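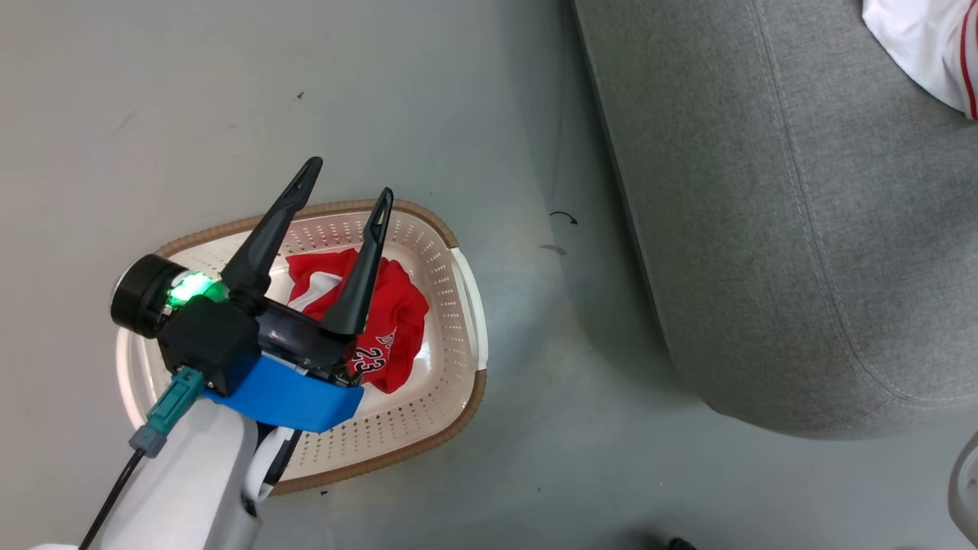
Laundry gadgets and miracle washes: your questions

I get asked the same things over and over by people who have seen an advert and half believe it. My answers are below. I don't sell anything and I don't take free samples.

Do washing eggs and washing balls work?

They work about as well as warm water and a spinning drum, which will get a lightly worn shirt quite clean. That is the trick. Most of what we put in the machine is barely dirty, so almost anything passes the test. Try your egg on a collar or a tea towel, then run the same load with no egg in it and compare. I did this with the Triteo ball in May and could not tell the two piles apart.

But the box says 400 washes.

The box can say what it likes. How would you check? At two loads a week that takes nearly four years, by which time you will have lost the receipt. Ask what is meant to wear out, and what happens to your clothes when it has.

Is the Frei plug-in ioniser worth £449?

No. I asked the makers for test results and got a leaflet back. The leaflet had a graph with no numbers up the side. If someone wants that much money for a box that sits between your tap and your machine, they can manage a number.
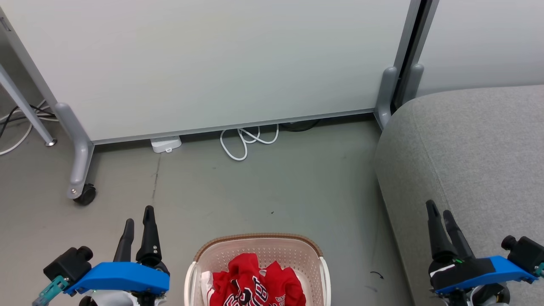 Page last changed: 30 August 2025

Is it true that washing at 30 is as good as 40?

For everyday clothes, usually. Be careful with anyone who leaves out the "usually". Bedding from someone who has been ill, nappies and greasy kitchen cloths want more heat, and so does the machine itself now and then. A machine that only ever sees cool washes starts to smell, and then you are sold a cleaner for it.

Do I need a separate wash for colours?

New red and dark blue things, yes, for the first few goes. After that I mix more than the labels would like. Colour catcher sheets do pick up some loose dye. Whether that dye would have landed on your pillowcase is another matter, and a grey sheet at the end of a wash proves less than people think. I'd still not put a new red towel in with school shirts to make the point.
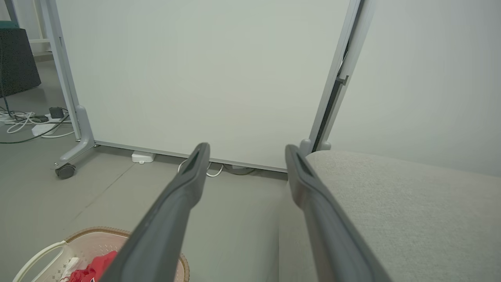 If you want to know whether something will run, wet a hidden corner and press it with a white cloth. It costs nothing and takes a minute.

What about the Tindach scent beads?

They make things smell. Nobody has shown me they do more. A tub is £22 where I shop, and if your washing smells bad without them, use less powder and let it dry faster.

A friend joined the Teltemholm refill club. Good idea?

Work out the price per wash, not per pouch. When I did it, the club came out dearer than a supermarket box unless you stayed in for 6 deliveries, and the cancelling page took some finding. It may have changed since. Check before you give them your card.

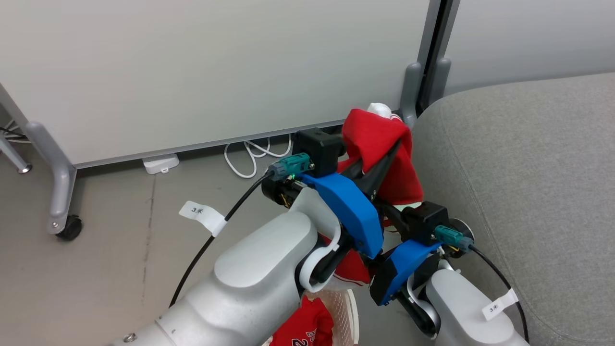

Marian Thewlis

Can I send you a product to try?

Please don't. Send me the test results, with the numbers on the graph.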